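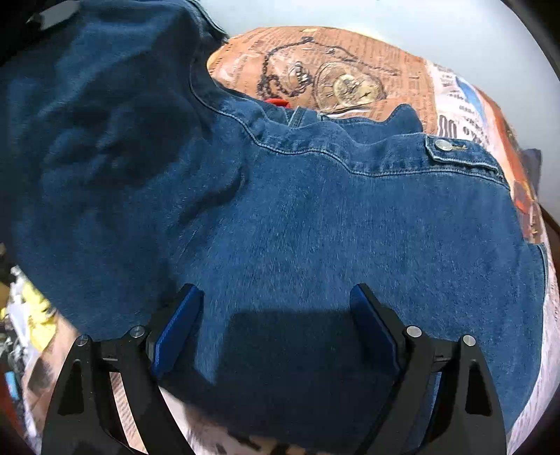
Blue denim garment with stitched band, button and tab, laid over a printed cover.

Resari Textile Collection: Everyday Denim
Gallery page, updated June 25, 2020

The Resari collection holds around 1000 items of everyday clothing and household cloth, given by families in the district. This page presents the denim section, which was catalogued by Gisela Iturra and Carys Eynon and opened to readers in January.

Notes to the picture
The band is finished with a raised seam in pale blue stitching. A short tab is fastened by one round silver metal button, with a narrow buttonhole beside it. Fine, pale flecks run through the weave, mostly from top to bottom.
The cover beneath carries a printed pocket watch and chain on an orange-brown ground, with rows of tiny lettering.

Visiting and enquiries
Garments from the section may be consulted in the Acuña Reading Room by appointment. Groups are limited to 26 persons. Requests should be addressed to Ilídio Peixoto, Collections Office, and should state the purpose of the visit. Visitors are asked to leave coats and bags at the desk. Prints of gallery pictures may be ordered from the same office.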